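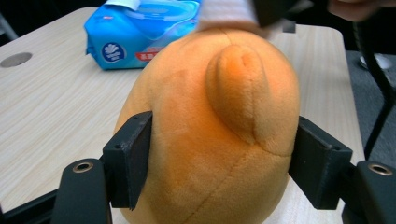

Packing line going over to grippers, what happens to the packers?

I work in the returns and repack room at a mid-size toy and gift warehouse. We sort what comes back, check it, and pack the good items again. Management told us in May that the soft goods bench will get two gripper stations from Gristow. Right now there are 10 of us on that bench across 2 shifts.

They say no one is losing a job, but they have not said what the jobs will be. We have been asked to spend part of each shift handling items with the hand-held grippers so the system can learn from us. I don't mind doing it. It is slow, and my wrist is sore by the end. My rate sheet still says 126 items an hour, and I can't hit that with a gripper in my hand.

Has anyone been through this? What should I be asking before it goes live? Also, does the rate normally get changed while you do the recording work?

quartey_bench

We went through it at a returns site run by Falletti. Soft toys were the first thing they tried, same as yours.

Get the rate question settled in writing now. Ours was left alone for the first few weeks and several people got a warning for low numbers, which were later removed. After that the gripper time was logged under its own code and didn't count toward the hourly rate. Ask your lead what code you should be using. If there isn't one, write down your start and stop times yourself.

As for the work, the stations took the plain pick and place. Plush is fairly easy for them because it gives when you squeeze it. What stayed with us was checking for stains and open seams, anything with a loose tag or ribbon, and clearing jams. Two people moved to looking after the stations full time and got a small raise. The rest of us rotate. The day is less repetitive but you stand more and walk more, so wear decent shoes.

Things I would ask:
Who clears a stopped station, and is that person trained and paid for it
Is the recording work voluntary
Does the recording pick up faces or voices, and who keeps it
What happens to overtime in the busy season

On the wrist, report it. Ours were told to switch hands and take a short break every half hour, and it helped. Don't wait until it's bad.

jalent224

They always say no one loses their job. At our place they just didn't replace people who left. Look at the headcount a year later.

oldpallet

I'm a shift lead, so take this from that side. The previous poster is right that it often happens through people leaving. Ask directly whether open positions on the bench will be filled. A manager may not be able to promise anything, but they should be able to tell you the plan for the next budget year.

I would also ask to be on the station training early. At our site the first people trained were the ones who had done the most gripper hours, and they got first choice of shifts. Our trial ended 25th December and the permanent roles were posted right after, with a short window to apply.

dock_nine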